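Posted in: Project Updates / Home Robotics
Print this page | E-mail this page
14 shares | 3 comments

Kasbridge bin-clearing work: where we're up to, and what went wrong

Hi all,

I promised the funding panel at Rendico a proper update once I'd got my head around the pad fault, so grab a cuppa because it's a bit of a long one. Most of the news is good! The bad bit is in the middle and I'm not going to skate past it.

The aim hasn't changed. We want a gripper that can clear small household rubbish in ordinary lived-in rooms, which means lifting a full liner out of a bin, picking up the bits that missed, and leaving the kettle and the pot plant alone. We collect the demonstrations by hand, with a person holding the gripper tool and doing the chore, and the arm in the Kasbridge workshop learns from those recordings.

By the end of last quarter we had 1,138 demonstrations recorded against a target of 1,000, so we're ahead there (very pleased, and very sore in the forearms). I've since had to pull 80 of them out, and that's the fault I need to tell you about.

What happened was this. The right-hand finger on one of our hand tools started closing late. It wasn't by much, and you'd never feel it while you were working, but in the logs the two fingers drifted further apart as a session went on. A pivot pin had worked its way loose in its seat. The tool reports the opening from the left side only, so as far as the software was concerned everything was lovely. We trained on those sessions for 22 days before anyone twigged.

Then we ran the result on the arm. It went in for a liner, the left finger pushed first, and the whole bin went over the edge of the bench with the arm still following it down. It stopped when it hit the guard rail. No one was inside the line and no one was hurt, but Stavros Alexiou had been standing in that spot a few minutes earlier swapping the bag, so I've written it up as a near miss and I'd like the panel to treat it as one. The full form went to your safety inbox the same afternoon.

Things we've changed so far:

- Every hand tool gets a pin check before a session, with a dab of paint marker across the pin and the link so you can see if it has turned.
- The pads on both sides are measured closed, half open and open at the start and the end.
- The arm now stops if the bin moves sideways before the grip has closed. We tested this with the Grallamix controller at low speed and it tripped every time we shoved the bin by hand.
- Bag swaps are done with the arm powered down. That was already the rule, and it's now a key switch as well, with the key on a lanyard.

The new pins are a Sarantis part with a locking collar. They cost more than the old ones and I've moved the money over from the travel line, so there's no extra ask this time.

We've gone back to recording in homes with the refitted tools. Bins are still the main job, and I'm keen on the awkward ones - up on a stool, cloth hanging close by on one side, only a bit of rubbish down the bottom so you have to reach right in past the liner. Those are the setups where a late finger would do the most damage, so they're the ones I want plenty of.

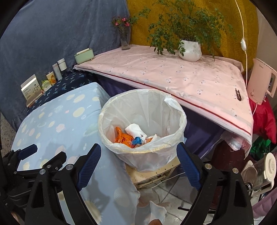

Stavros has read this through and reckons I'm being too easy on the software. His view is that a painted pin is fine until somebody is in a hurry, and that the tool should refuse to record at all unless it can read both sides separately. He'd hold off on any full-speed arm runs until that's in, even if it pushes us back a month.

I think he's right about the second sensor and I've asked for a quote. I'm less sure about stopping the arm work altogether, as the low-speed runs are how we'll find out if the tip-over stop is any good. For now we're staying at low speed with the rail up, and I'll come back to you before that changes.

Still to do: replace the 80 pulled recordings, retrain from scratch without them, and get the second sensor fitted to one tool as a trial. I'd like all of that wrapped up well before December. If anyone on the panel wants the finger logs, give me a yell and I'll send them over.

3 comments | Share this update | Print | E-mail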